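Packing a hard case in a small child's backpack — flat or standing?

Posted by Skuken

Hello to all. My son starts at the nursery in Vosville in May and every child must bring one hard case with lid (for the spare socks, the hat, a small towel) inside his own backpack. The backpack is already bought and he loves it too much to change it, so please do not tell me to buy a bigger one. The case has rounded corners but the plastic does not give at all. When I put it in lying down, the zip will close only if I push with my knee. When I put it in standing, the back of the bag becomes stiff like a board. The case weighs 162 grams empty and 330 grams when it is full, so the weight is not the trouble.

I would like to know how other parents are doing this.
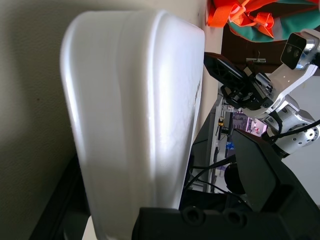
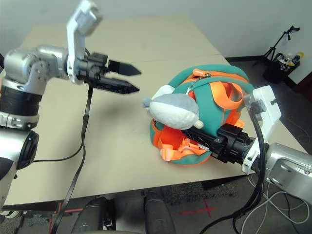
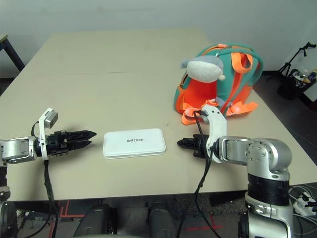
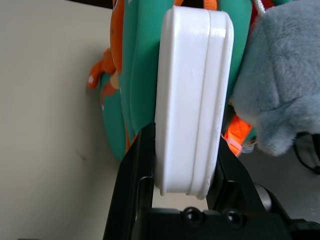

I have also tried to put the jumper first and the case after it. This was a little better, but then the jumper comes out all creased and the teacher must take out everything to find it. Is there some right order? And does the stiff back matter for a child who walks only six minutes?

Posted by Vilmos Kocsis

Standing, with the wide side against his back, and the jumper folded flat between the case and the back. We did it so with both our daughters. The jumper makes it soft and it stays quite smooth, as it has no place to move.

Open the zip fully before you begin, down to the end on both sides. Many people open only the top part and then they fight with the corners. Put the case in with the lid looking away from the child, so the teacher can open it without taking it out. Small things like gloves go last, on top.

For a walk of six minutes I would not worry, but let him try it at home with the bag full. If he leans forward, make the straps shorter.

Posted by Jiang

just use a cloth bag and write the name on it, our nursery never checked

Posted by Curken

A cloth bag is not what was asked, the nursery wants a hard case. I agree with the first answer, only I would put the towel behind the case and leave the jumper on top — he will need it every day, the towel perhaps once in the week. Also close the zip slowly around the corners and hold the two sides together with the other hand. We broke a zip in the first month from pulling, and the repair shop did not want to do it for such a small bag.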